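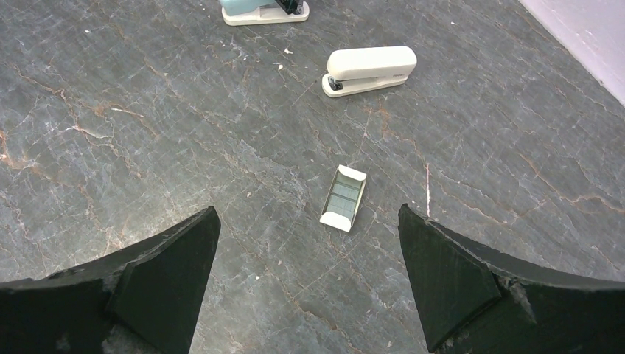 The stone firm Leinonen will open a second cutting yard in Puvstead in July, and the town council has agreed to lease it the old grain store on the canal side. The yard will cut worktops and window sills for builders in the region, who at present wait up to six weeks for an order. Afaf Tannous, who will manage the site, said that most customers now ask for grey stone with white and rust-coloured veins, and that plain black is ordered much less than before. The firm plans to hire five cutters at first — three of the places are kept for people without experience in the trade.

Neighbours of the grain store had asked about noise and dust. Under the lease, cutting must stop at 6 in the evening and there will be no work on Sundays. Lorries will use the north gate only, so that the school road stays free of heavy traffic.

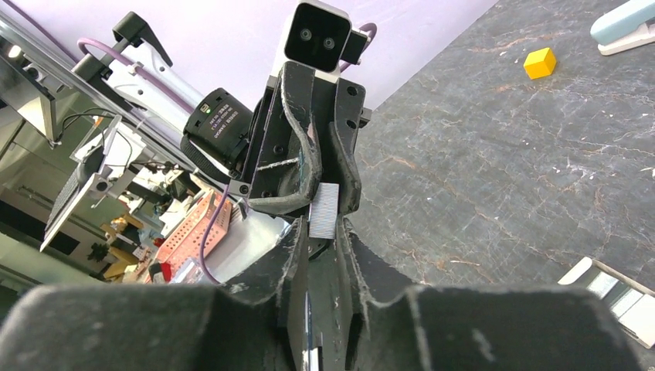 Offcuts for residents

Leinonen will also sell small pieces that are left over from larger orders. Senyo Sarpong of the Worudis residents' group said that roughly 400 households answered its survey on the yard, and many of them wanted cheap stone for shelves and garden steps. The sale will be held on Wednesday mornings, and buyers must bring their own transport.

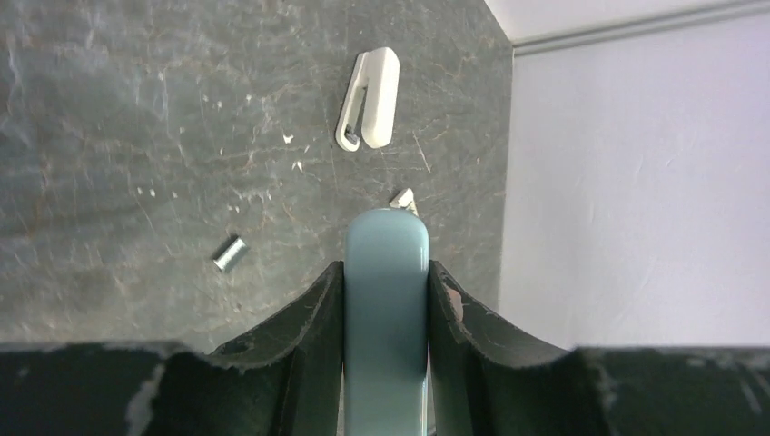

A white plastic hook on a grey stone worktop.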